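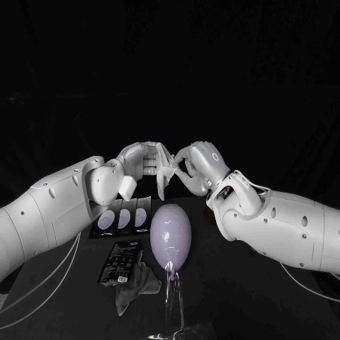

A Year of Taking the 34

I sold the car last November, mostly out of spite. It had started making a noise that the mechanic described as "probably fine for now," and I had reached the age where I no longer wanted to own anything that was probably fine for now. So I sold it to a teenager who liked the noise, and the next morning I stood at the corner by the closed bank in Roltden and waited for the 34.

The 34 runs from Roltden to Niscombe by way of every parking lot in the county. In a car the trip is short and dull. On the bus it is long and dull with a detour through the back of a garden center, where the driver stops, opens the doors, lets in the smell of mulch, and closes them again. I have never seen a person get on there. I assume it's a tradition.

My first month was bad. I had the wrong shoes and the wrong bag, and I believed the schedule. The schedule is a handsome thing, printed on heavy paper and folded like a map, and I carried it everywhere and consulted it in front of people who had been riding for years and were too polite to laugh. The way you know the bus is coming is that the woman with the green umbrella stands up. She stands up, and then there it is, coming down the hill. I have tried to work out what she's hearing and I can't hear it.

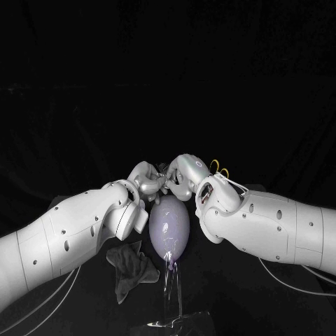 By spring I had opinions about seats. The ones over the wheel are warm and terrible for the knees. The single one behind the back door is the best on the bus and is taken by the second stop, always, by a man with a newspaper who gets off one stop before me, so I have had a full year of sitting in it for the length of one red light. I look forward to that red light more than I'd like to admit.

There are 2 buses on the route. One is newer and has a screen up front that is meant to announce the next stop but has said "Welcome Aboard" since I started. The other has no screen and a heater with a single setting, which is June. In July that setting was also on. People brought their own fans, the little handheld kind, and for a while the whole back half hummed like a beehive.

What I hadn't planned on was the reading. I used to be a person who said he had no time to read, and I said it with a certain pride, as if I was needed elsewhere. Now I get through a library book every couple of weeks, slowly, with my finger marking the line when we hit the bad pavement by the Sotar furniture outlet. (The outlet has been going out of business for as long as I've lived here. I hope it makes it.) I missed my stop twice over the same mystery novel and the ending wasn't worth one of them.

I'll be fair to the car. Groceries were easier. I have carried a watermelon home from Niscombe on my lap and I don't recommend it; it wants to roll forward on every stop, and you end up hugging it while strangers make small talk with you about melons. Laundry soap is worse. Rain is rain. And going anywhere after dinner takes the kind of thinking I associate with moon landings. The last bus leaves Niscombe at a time when the restaurants are just getting pleasant, so I've turned into someone who eats at 5:15 and looks at his watch during dessert.

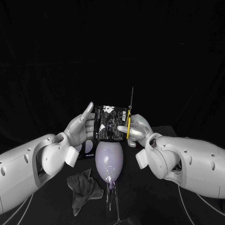
Milo Varnetti
Writer, editor and sole proprietor of this blog

Then in late summer a notice went up at the shelters. The county wanted to know whether the garden center loop should stay. There was a survey, and a box for comments, and a line saying the route carries up to 1,000 riders a month, a number that made me feel like part of a movement until I realized a good share of those riders were me.

I found I had a lot to say. I wrote a full page in defense of a stop I've never used. I said the mulch was part of the character of the line. I may have used the word "heritage." My coffee place, Nigam, had a stack of the surveys by the register and I saw that other people had filled up their boxes too, some of them running over onto the back.

The loop is staying. They moved the Roltden stop across the street instead, in front of the dry cleaner, and there's a bench there now with an armrest in the middle of it so you can't lie down. The woman with the green umbrella tried it the first morning and went back to standing. I've been sitting on the left side, which gets the sun until a quarter past eight.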